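3.2 Gathering demonstrations at the conveyor

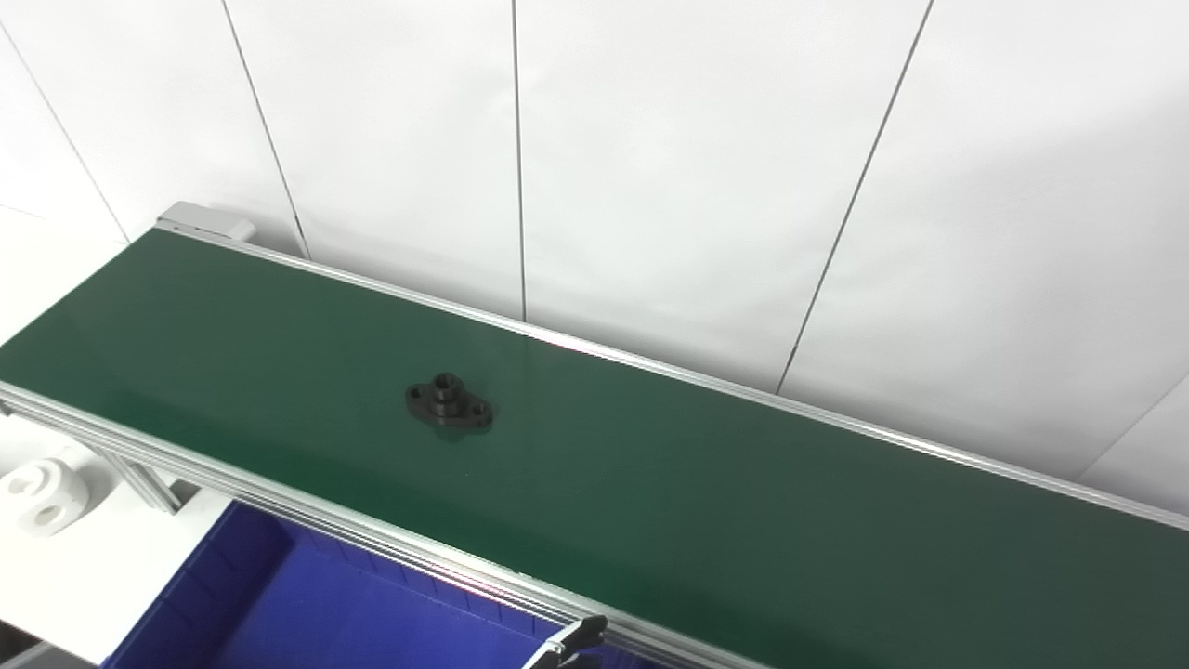
Why gather new examples when larger collections already exist? Public sets are broad, but few of them hold many tries at the same small task, and our learner gains most from seeing one job done in many slightly different ways.

Figure 3. Head camera view during collection: a black flanged part on the green belt, with the blue bin below the near rail.

All examples in this section were gathered at the Brevell cell between January and 4th May. The task sounds simple: pick a part from the belt and put it in the bin. We were delighted by how much variety fits inside it! A flange with two mounting holes can lie at any angle, and the raised boss in the middle (see Figure 3) gives the fingers something to close on, though operators often chose the lobes when the part lay close to a rail.

Operators drove the arm through the Tamer interface, and each try was saved as one episode with camera frames, joint positions and gripper state. We kept 2227 episodes in total. Of these, 1209 use flanged parts like the one in Figure 3 and the rest use other shapes from the Prundix kit. Before each episode the operator placed the part by hand, following a printed card that gave a rough position and angle. There were 80 cards, shuffled at the start of every session.

We also kept failed grasps when the operator recovered within the same episode. These turned out to be some of the most exciting data we have, as they show the learner how to back off, open the fingers and come in again. We marked 66 such episodes by hand and give them extra weight in training (Section 4.1). Episodes in which the part left the belt were dropped. The Avotiņš split, used for all tests below, holds out whole cards, so no test placement was shown during training.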